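Thread: three weeks with Skeltness on my phone, after 11 months away from games like this 🧵

I promised some of you I will write it when I reach the second coast. I reached it last night, so I write. 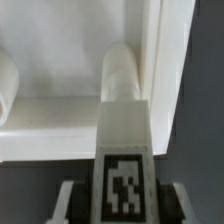 1/ For those who missed it: Skeltness is a trading and sailing game from Grasard. You have one small boat, a map with fog, and too many debts. On PC it came out in April. The mobile version is newer and I play only this one, on an old Android tablet and on my phone.

2/ The price is fair for me. You pay one time and there are no gems, no energy, no "come back in four hours". I checked the shop menu twice because I did not believe it. There is one expansion to buy inside, called Zamley, and I will come to it later.

3/ First thing, the tutorial. It is too short. It teaches you to turn the boat and to sell fish, and then it leaves you. I did not understand that cargo weight changes how you turn in the wind until I hit the same rock with three different boats.

4/ If you start today, please do this: sell the spare anchor in the first harbor. You get 80 coins and you will not need a second anchor for a long time. With 80 coins you can buy the better map and the lamp together.

5/ The lamp is more important than the map. At night the small islands have no outline on a phone screen. On the tablet I could see them a little. On the phone, nothing, only black water and then a crash sound.

6/ Touch controls. I read many complaints about them and I agree with half. The sail slider is good. The rudder is too close to the edge of the screen, and on my phone the system gesture takes me out of the game in the middle of a storm. You can move the rudder in Settings > Layout, but the option is under "Advanced" and it is easy to miss.

7/ With a controller it is a different game, much calmer. Any Bluetooth one should work, mine is cheap and it was recognized at once. The menus are still slow with it, you must press down, down, down to reach the cargo list.

8/ Battery: I lose 35 percent in one hour on the phone with everything on high. If I turn off water reflections it is clearly better, and I don't miss them. The water is pretty also without.

9/ Now the part I love. The harbor people remember what you sold them. I brought bad wool to the northern harbor one time, and for a long time after this they paid me less for everything, even for good salt. I had to do two small favors to fix it. No message told me this, I noticed it from the prices.

10/ The part I don't love: the middle of the game. Between the first coast and the second coast you need a license, and the license costs 200 coins plus a letter from the guild. The coins are easy. The letter depends on which ships you meet, and I sailed in circles for three evenings. This should be shorter.

11/ A small trick for the letter. Wait in the bay east of the lighthouse at dawn, with an empty hold. The guild ship stopped for me on the second try when the hold was empty. Before, with full cargo, it always passed. Maybe it is luck, I can't promise.

12/ The Zamley expansion. It adds a frozen sea and a new kind of boat with a flat bottom. I played only the beginning. My advice is to finish the main story first, the ice breaks a weak hull very fast and repairs there are expensive.

13/ The music is by a studio named Levchenko and I like it very much, mostly the slow song in the harbors. But it starts again from zero each time you open a menu. If Grasard can fix one thing only, I ask for this one. Then the rudder.

14/ Cloud saves work between phone and tablet, but close the game fully before you change the device. I forgot it one time and lost an evening of wool trading.

15/ Somebody asked if it is good for short sessions. Yes, if you stay near the coast. You can save only in harbor, so a long crossing on the bus is a bad idea. I missed my stop.

16/ Next I want to try the run without any map. If you did it already, tell me please which harbor you chose for the start, I can't decide between the salt one and the one with the two bridges.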